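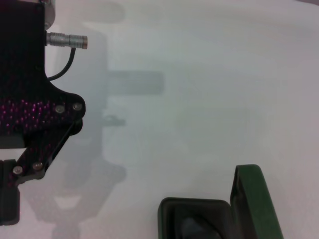
Inside the Selwood sorting room in Larkthorpe, 22 February 2022.

Larkthorpe eyeglass drive passes 2,455 pairs

The winter eyeglass collection run by Selwood has taken in 2,455 pairs since it opened, and the group will keep its drop-off boxes out until the end of the month. The goal is 3,000.

Boxes are at the Clevlow pharmacy and the Sayce Building front desk. Glasses can be left with or without a case. Prescription glasses, reading glasses and sunglasses are all accepted, as long as both lenses are in place. Contact lenses and single lenses are not.

Cases have become a bigger part of the work than expected. Roughly 100 came in empty during the first week, and Selwood has decided to keep them and match them with glasses that arrived without one.

"We were going to turn the empty ones away," said Brittany Lavoie, the drive's organizer. "Then we looked at how many pairs were coming in wrapped in paper towels."

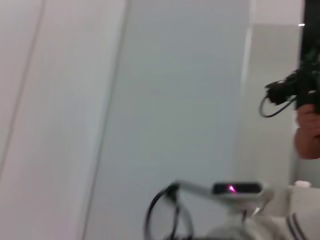 Sorting moved to the Sayce Building at the start of February, after the shelves at Clevlow filled up. Selwood has the ground-floor room through the end of the drive and pays only for heat. It is a plain space, with an off-white panel next to a wider stretch of bluish-gray wall, and the group has been asked not to tape or pin anything up. Labels and lists go on clipboards instead. Larger donations should still be taken to Clevlow, where there is parking behind the store.

Each case is opened and checked before it is matched. Hard cases need a lid that stays shut, and soft ones need a working snap or zipper. Cleaning cloths are taken out and washed separately. Yuk-lan Chuang, who keeps the case list, said clamshell cases are the easiest to check on a table, like the dark green one with its lid standing open. Oversized sunglasses are the hardest to match, and more large cases would help.
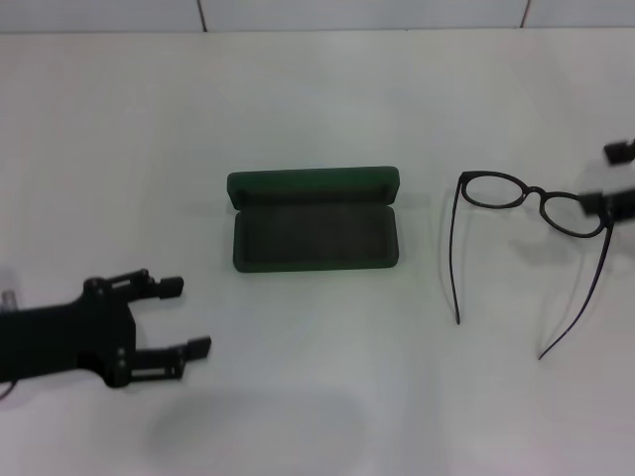

How to donate

The Sayce Building desk takes glasses from 9 a.m. to 4 p.m. on weekdays. The Clevlow box can be used whenever the pharmacy is open. Please remove names and address labels from cases before dropping them off, and do not put loose glasses in plastic bags with other items.

Donors with more than two grocery bags of glasses are asked to call Selwood ahead of time. Finished pairs will be packed for shipping in the first days after the drive closes.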